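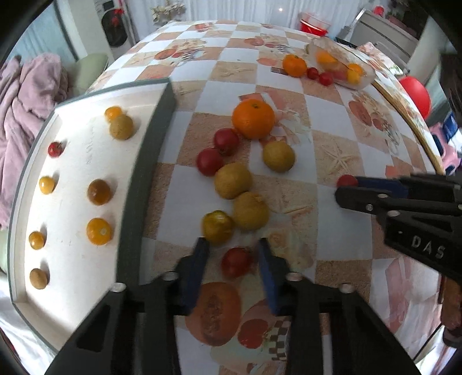 Nalo is looking for people who want to change how they spend their weekends. We are a small wellness and lifestyle magazine, and from October we will run a reader project called Slow Saturation, together with the tea company Bistia. For 11 weeks each participant gives up late nights and keeps a short diary about sleep, mood, food and friends. You do not need to become a saint. A checkered tablecloth, some tomatoes and a friend who comes for lunch is already the kind of thing we want to read about.

Who can apply

You are over 21, you live in or near Seltard, and you usually go out at least 2 nights in a month. Writing experience is not necessary. We prefer simple and sincere texts, also with mistakes, and our editor will correct them with you.

What we ask

One diary entry every week, more than 802 words in total for the whole project. Two evening meetings in our office at Wickramasinghe House, starting at 7 p.m. Permission to publish parts of your diary, with your first name or with another name you choose.

What we offer

A fee of $3,000, paid in two parts, and your travel costs to the meetings. Drinks without alcohol are provided at both evenings.

To apply, please write one page about your last weekend and send it to Rekha Thomas, features editor, by the end of the month. Please write also your telephone number and the best hour to call you.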